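Part 3: Getting the Skuvier onto your Wi-Fi

I put this off for a week with mine, and then it took me one cup of coffee. Pour yours first, you'll have a few minutes of waiting.

1. Plug in the Skuvier and leave it alone until the light on the front turns solid green.

2. On your phone, open the Grekel app and tap Add Device. If the app asks for your location, say yes (mine wouldn't find anything until I did).

3. Type in the setup code, 2678. It's the same on every unit, so change it in step 7.
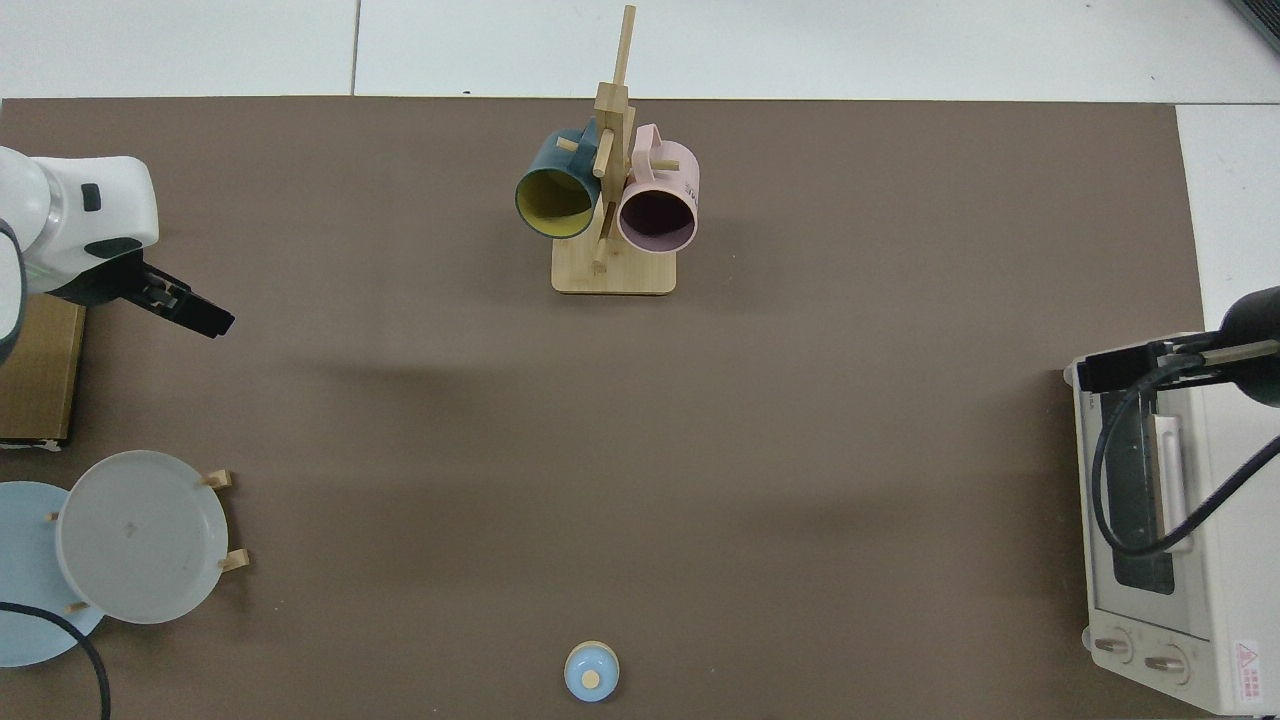
Mugs on the tree, coffee corner.

4. Pick your home network from the list. The Skuvier only sees the 2.4 GHz one – if your router gives both bands the same name, split them for now and join them again later.

5. Enter your Wi-Fi password slowly! There's no button to show what you typed, and I got it wrong twice.

Note: error 1147 means the password didn't match. Go back to step 4, no need to unplug anything.

6. Wait for the light to blink blue and then go green again. Mine sat there blinking long enough for a refill.

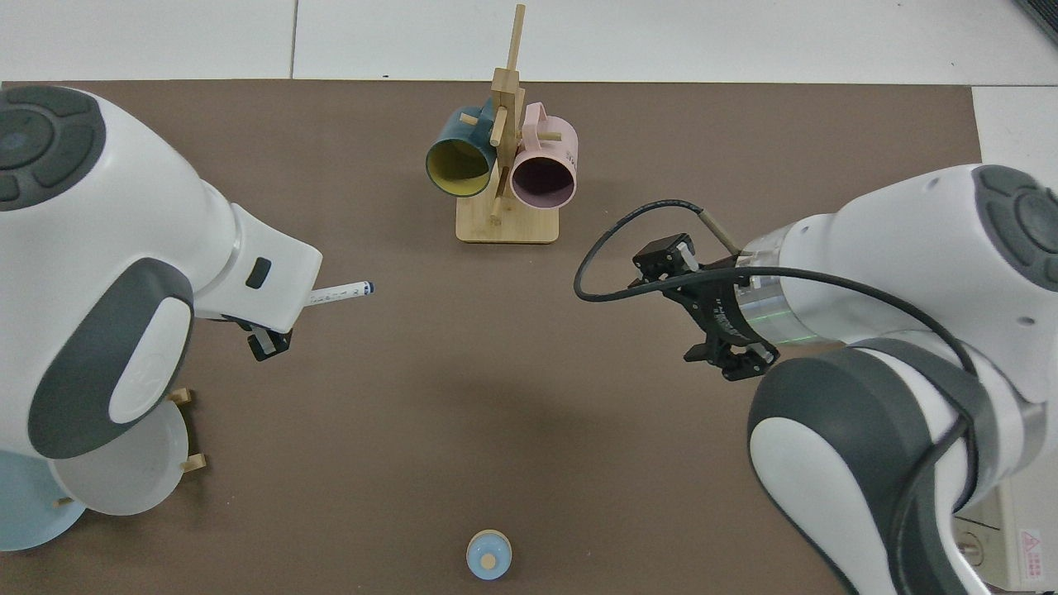 7. Go to Settings, then Security, and choose a new code. Write it down somewhere you'll find it, because a reset wipes your schedules too.

Caution: don't pull the plug while the light is blue. It's saving your settings, and you'd be starting over from step 1.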